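Clemell two-hand simulation kit for school clubs – review

Posted 26 May 2022 by Lucía Robles

Our after-school robotics club has been using the Clemell kit since April. We have 12 students, aged 14 to 17, and no budget for a real pair of humanoid hands, so a simulator was the only way we were going to teach two-handed work. I paid for the club license out of our own funds and the company did not know I would be writing this.

What you get is a download, a set of table-top tasks, and a printed workbook. The software runs on the older desktops in our lab, though two of them needed a graphics driver update first. Installation took most of one meeting. The installer asks for the license key separately on every machine and you cannot paste it in, so print it out large.

The tasks start with one arm and a single block. Students move on to two arms after the fourth unit, and that is where the kit becomes worth having. Most of my group had only programmed wheeled robots. Getting a left hand and a right hand to do different things at the same time was new to all of them, and they argued about it a lot, which I was glad to hear.

The Nemberg task pack is an add-on with cups and bowls. I would buy it again. Round dishes are harder than blocks because the fingers have to go over the rim and the thumb has to come in from the other side. Hugo Esteban's team spent three meetings on the approach angle alone. Their first version came straight down and knocked the dish across the table. The one they entered in our spring showcase brings the thumb in low.

The workbook is the weak part. The chapters on joint limits are clear, but the chapter on timing the two arms skips a step between setting waypoints and running them together. Trinidad Quintana in our club worked it out and wrote a one-page sheet that we now hand to everyone. The index is also missing several terms the text uses.

Other points, in no special order:

Saving is manual. Each session is 90 minutes and we lost work twice before I put a reminder on the board.

The scoring counts a dropped object and a nudged object the same. Students found this unfair and I agree with them.

The camera view can be moved, but it resets when you restart a task.

Support answered my one email in two days and the answer was correct.

If your club already owns hardware, you may not need this. If you don't, it is a fair way to teach grasping and two-arm planning – just leave time for the setup. I would give it four out of five, with the missing point for the workbook.

Left hand on the pink bowl, right hand open at the blue cup, from the Nemberg pack:
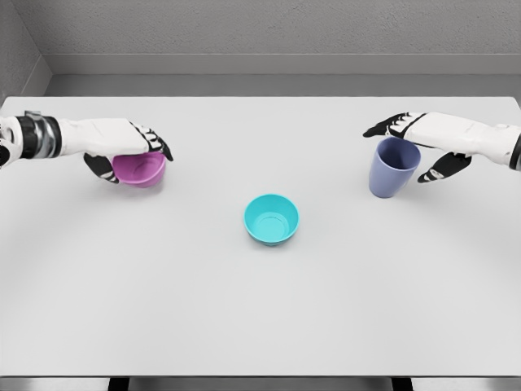
Aurelio Gallardo: We ran the same kit this year and had the same trouble with the timing chapter. Would you be willing to share Trinidad's sheet? On the scoring, there is a settings file where you can change the penalty for a nudge. We set ours to half of a drop and the complaints stopped.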